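Scoring a pouring policy: scale reading or human pass/fail?

Posted by Fanni Dobos

I'm writing up a pouring study and I'm stuck on how to report the result. The arm holds a squeeze bottle and dispenses into a plastic cup on a kitchen scale. I have 189 trials with the learned policy and the same number with a scripted baseline. The target is 10 grams.

At first I had a labmate mark each trial pass or fail from video. Later I started writing down the scale reading too. The two don't always agree, and the gap between policy and baseline looks much bigger with the pass/fail marks. Which one goes in the main table?

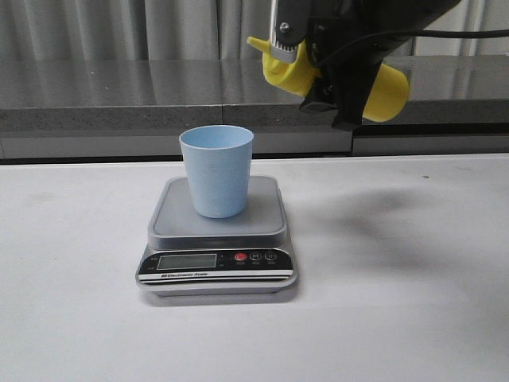
The scale is a cheap one with no data port, so I type the readings in by hand. The cup is tared before every trial. The demonstrations (2941 of them) were collected on the same table with the same kind of cup.

Bontu Lemma

Put the weight in the main table. Report the mean absolute error in grams and the spread for each method. Pass/fail throws away most of what you measured, and your labmate knew which method was running, so those marks aren't blind.

If you want a success rate as well, compute it from the weight. Pick a tolerance, say 2 grams either side, and state it. Show the rate at a couple of other tolerances in the appendix so people can see the ranking doesn't depend on your choice.

Two more things. Liquid that lands on the platform outside the cup still counts toward the reading. Log spills in a separate column, or lift the cup, wipe the plate and weigh again. Also wait for the number to settle before you write it down, and use the same wait for both methods.

Zoltán Somogyi

We just used pass/fail at Kerekes and the reviewers were fine with it. Depends where you're sending it.

Veronika Borbély

Agree with Bontu on the weight. I'd add that you should interleave the two methods if you rerun anything. A bottle that's nearly empty squeezes differently from a full one, so note the fill level at the start of each trial.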